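Hrynyshyn shop gripper build – progress to end of March

To: Hannelore Bauerfeind, Zullbridge small grants

Quick one, report form wouldn't load so pasting it in here. Sorry its late.

Spent so far 1,658 of the award. Most of that was printer filament, bushings and the second set of motors from Vumden. Receipts in the shared folder, except the Fakusell one, still chasing.

Hand-held version is together. Fingers, linkages, bushings all in. Opens wide, closes square most of the time. Left pad is the weak spot – rubbery facing has torn along the inner face and hangs off in a strip. Right one still clean. Same print, same screws, so I suspect the left finger leans in and takes the load first.

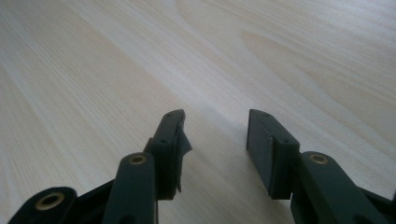

Plan is to reprint the left finger with a bit less lean and try a thinner facing, screwed down at both ends this time. Glue alone was a mistake. Did nearly 200 open/close cycles by hand before I stopped counting, no slop in the pivots that I can feel. Will do it properly with the counter once the motor mount is in.

Behind on: motor mount (drawn, not printed), wiring, the write-up for the other shop members. Ahead on nothing much. Shop printer was down for a while and I lost my slot twice.

Need from you – ok to move 200 from the travel line to materials? Would cover facing sheet and a spare set of bushings. A yes by email is fine.

Next report when the motor is on and teh thing closes by itself.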